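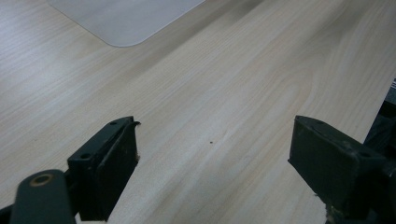 Buy the secondhand table

By Treasa Horgan
2021-06-22
Reading time: 2 minutes

Most people I know have bought a new table in the last few years, and most of them will buy another before long. I think this is a waste, and I think the stores are only partly to blame.

When my husband and I moved to Gidness we had no furniture and very little money. We paid 100 dollars for a table from a retired couple two streets over. It had a burn mark near one end and a leg that needed glue. We have eaten at it for eight years. Our children did their homework on it, and one of them carved an initial into the side, which I was angry about for a week.

A friend of mine, Lorcan Doherty, spent a good deal more on a new one the same month. He liked it, and then the hinge on the extension gave out and the store no longer carried the part. He put it on the curb in November and ordered another.

People tell me that used furniture takes too long to find. It does take time. I went to six sales before I found ours, and I came home from most of them with nothing. But people also spend whole evenings scrolling through pages of new tables, and they don't seem to count that.

The other complaint is that old things don't match. I have never understood why they should. A kitchen is a place to cook and eat – the chairs can be different heights and dinner will still get made.

I would like to see towns help with this. Gidness charges residents to drop off large items at the transfer station and then crushes them, good and bad together. A covered shed where people could leave a sound table and take one home would cost very little to run. I have written to the town about it twice and plan to write again.

Contact | © 2021 Gidness Opinion Page | Back to top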